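Home | Courses | Handouts | Library | Staff

Search this site Enter keywords Go

Kimstead Institute of Domestic Studies
Household Management, Unit 8: Kitchen Hygiene and Drying Practice
Course leader: Maricel Lacson

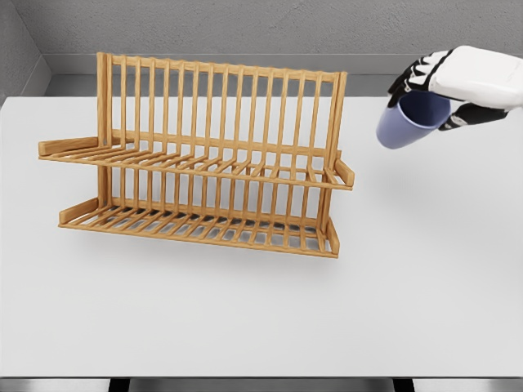 Unit 8 considers what happens to tableware between washing and storage. Students should have completed the June reading on detergents before attending. Air drying is the preferred method in this course, provided that water can run off every surface and air can reach it. A shared cloth may carry bacteria from one item to the next and must be changed often. Racks are made in many materials, and the choice affects upkeep. A wooden rack on two tiers, such as the one illustrated, offers more drying space than a single tier of the same width, but wood holds moisture and should be scrubbed, rinsed and left to dry fully with nothing on it.

Terms to know

Drainage: the movement of water off an item under its own weight.
Residue: matter left on a surface after the water has gone.
Cross-contamination: the transfer of bacteria from one item or surface to another.

Cups and bowls are placed upside down at a slight angle. Knives are dried separately with the points facing down. Items that are still damp should not be stacked in a closed cupboard.

Written work

Compare cloth drying and air drying in a household kitchen you know well. Refer to at least 2 of the set readings. The chapter by Dimaculangan, from page 81, is recommended. Papers are due Jul 16, 2026, and should be submitted to Lorna Salazar at the Prutport office.

Contact the Course Office | Copyright Kimstead Institute of Domestic Studies | Back to top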